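Imprimir | Enviar por correo electrónico
Buscar en la enciclopedia Introduzca un término Buscar

Bloques de formas

Los bloques de formas son piezas macizas o huecas de pequeño tamaño, de contorno geométrico o figurativo sencillo y color uniforme, que se usan para clasificar, alinear, apilar o encajar. Se distinguen de los bloques de construcción en que la forma de la pieza es el asunto de la actividad y no un medio para levantar otra cosa. La frontera es menos firme de lo que pretenden los catálogos: un cilindro corto sirve para las dos cosas, y a menudo lo único que cambia es el rótulo de la caja.

Denominación

En español conviven «bloques de formas», «piezas de clasificar» y «figuras de encaje». La última expresión se aplica con demasiada generosidad, porque muchos juegos se venden sin tablero de huecos y en ellos no hay nada que encajar. También se lee «bloques lógicos», nombre que conviene reservar para las series cerradas en las que cada pieza difiere de las demás por atributos fijados de antemano (forma, color, tamaño, grosor). Un surtido cualquiera de figuras de colores no es una serie lógica, aunque el fabricante lo afirme.

Formas

El repertorio básico comprende el cilindro, el prisma cuadrado, el prisma triangular y el hexagonal. A ellos se suman con frecuencia la estrella de cinco puntas y el corazón, que no pertenecen a la geometría elemental y cuya presencia responde sobre todo al gusto comercial. Se ha escrito que el corazón «introduce la simetría axial»; la introduce igual de bien un triángulo isósceles, y con menos discusión sobre dónde empieza el lóbulo.

El juego Lis, de la casa Soltbridge, consta de 28 piezas y suele citarse como modelo de surtido equilibrado. La afirmación procede del propio folleto y no se conoce comparación independiente.

Color

La práctica habitual es teñir la pieza entera de un solo color. Rojo, azul, amarillo y verde dominan casi todos los surtidos. Hay dos criterios de asignación: un color por forma, o colores repartidos entre formas distintas. El primero facilita la tarea hasta vaciarla, pues quien separa los rojos ha separado también los cilindros sin haberlos mirado. El segundo obliga a decidir a qué se atiende. Algunos juegos mezclan ambos criterios sin declararlo, lo que vuelve poco fiables los resultados obtenidos con ellos. 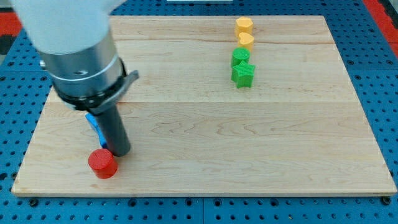 Fabricación y materiales

La madera torneada o recortada fue durante mucho tiempo el material corriente, seguida por el plástico moldeado. La impresión 3D ha abaratado las series cortas y permite reponer una pieza perdida sin comprar otra caja. Deja en la superficie líneas finas, concéntricas en la cara superior de los cilindros según la trayectoria elegida. Se les atribuye a veces un «valor táctil» que nadie parece haber medido. Más fundada es la objeción contraria: las puntas de una estrella impresa con poco relleno se parten con facilidad.

Superficie de trabajo

Los manuales recomiendan una tabla lisa y clara, sobre la que los colores saturados se distingan sin esfuerzo. Una veta muy marcada puede confundir el borde de las piezas amarillas o anaranjadas. La colección escolar de Odthorpe, con 47 juegos catalogados, conserva 2 tablas originales, ambas de madera clara. Deducir de ahí una norma de época, como se ha hecho, parece excesivo.

Usos

Los más extendidos son la agrupación por color, la agrupación por forma, la formación de hileras y la reproducción de un modelo. El apilado funciona con cilindros y prismas de caras planas; con estrellas y corazones depende del grosor y de la paciencia. También se emplean en ejercicios de agarre, para los que el cilindro corto resulta cómodo y la estrella bastante menos.

Valoración

La literatura promocional promete mejoras en la atención, el lenguaje y el cálculo. La cifra más repetida, la de los 900 escolares de Clestness, aparece siempre sin grupo de comparación y sin indicar qué piezas se usaron. Cabe admitir que quien clasifica bloques aprende a clasificar bloques. El paso de ahí al cálculo sigue pendiente de demostración.

Véase también: bloques de construcción; tablero de encaje; clasificación.

Imprimir esta página | Enviar a un amigo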